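To: Nandcombe Toy Library list
From: Kusum Bhatia
Subject: Re: washing the soft toys

Oh, I'm so glad this came up, because I have opinions about plush and hardly anyone ever asks for them!

> We have a whole shelf of stuffed animals due for a wash before they go
> back out in January. Last year I did them all by hand in the sink and it
> took forever. Is a front loader safe for the fluffy ones? And do they go
> in loose or in a bag?
> — Ginano Street branch

Front loader, every time. There's no post in the middle to wrap an arm around, and the tumbling is a lot kinder than you'd think. I do ours in small batches and carry them over in the basket with the tan rim, which is low enough to park right in front of the machine. Before anything goes in, I squeeze each animal all over for battery packs and squeakers, and I check the seams under the arms and around the tail. A loose seam gets stitched first. I learned that one the hard way with an elephant (stuffing in the door seal for weeks).

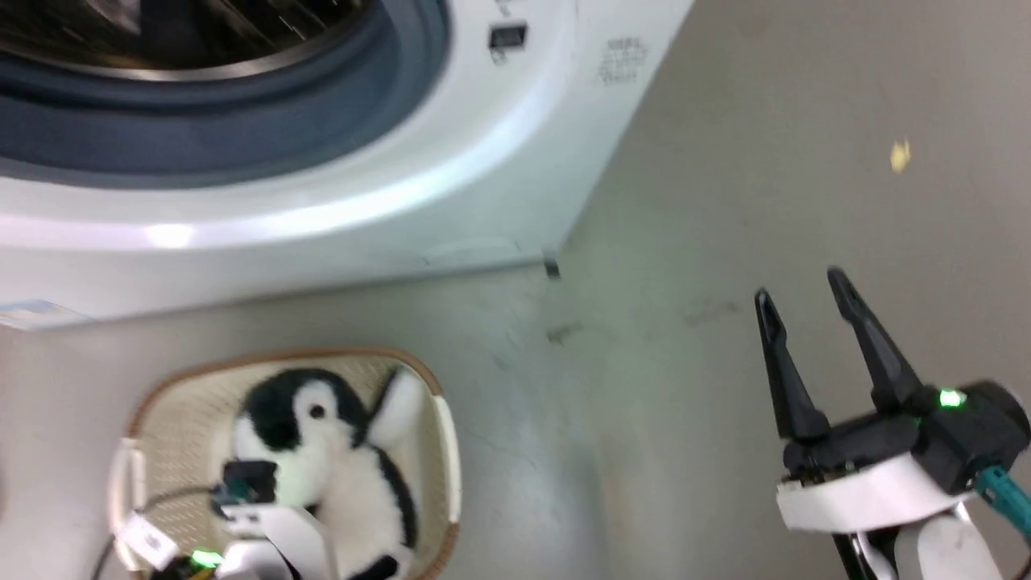

Penguin in the basket, by the washer.

Penguins are easy, by the way. Short pile, simple shape, and the black parts have never bled on me, though I do put a color catcher sheet in with anything two-tone. The long fluffy ones want more care. I brush them out with a soft baby brush before washing so the tangles don't felt together, then set the machine to cold, delicate, with the spin at its slowest. Use half the liquid detergent you'd use for clothes, and please skip the softener — it makes the fur lie flat and sort of greasy.

As for bags, anything with glued-on eyes or a ribbon goes into a zip mesh bag. Plain animals with stitched faces I put straight in the drum. 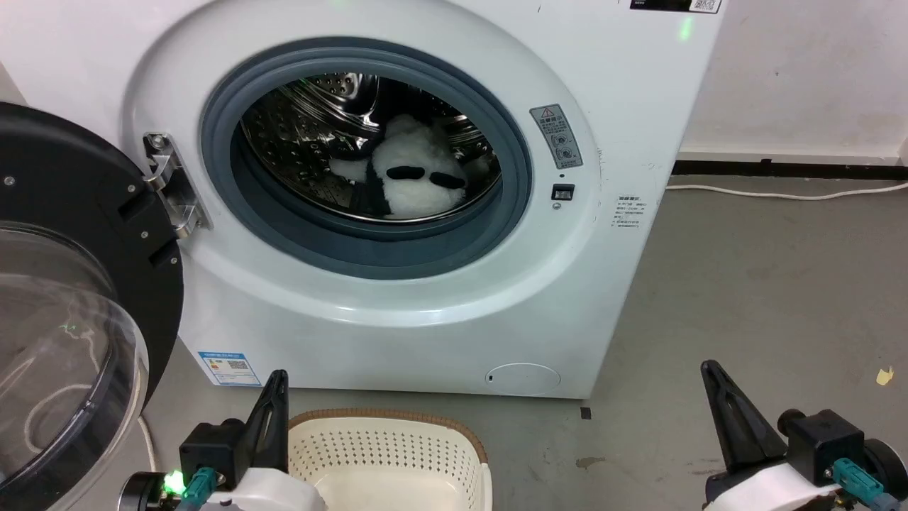
Panda lying in the drum, door open.

I do love a panda. Ours are all different makes, the Fluvalon ones being the softest by a mile, and every one of them has come up beautifully at 10 minutes of soaking plus the short cycle. If you only have a couple of toys, add 2 old bath towels so the load doesn't thump itself across the floor. Wipe the rubber ring around the door afterward too, and run your finger into the fold, where the fluff likes to hide.

Drying is the part to be patient with. I press them between towels, fluff the fur up with my fingers, and lay them on a rack near a fan, turning them morning and evening. A big one can take about 8 hours to feel dry outside and much longer in the middle, so give the belly a really good squeeze before you shelve it.
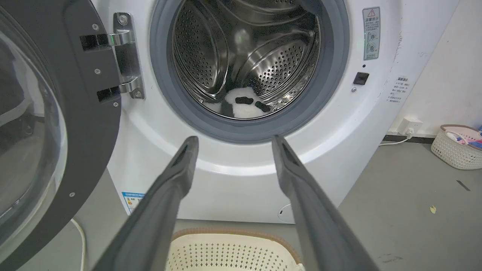 Can the dryer be used to speed things up?
Only on the no-heat air setting, and only for toys with stitched eyes. Warm air can frizz the tips of synthetic fur, and brushing won't bring it back.

If the Ginano Street shelf is too much for one afternoon, send a bagful over to me and I'll happily do them with ours. I also have spare mesh bags in the cupboard, the big size, and half a box of color catchers that need using up.

Kusum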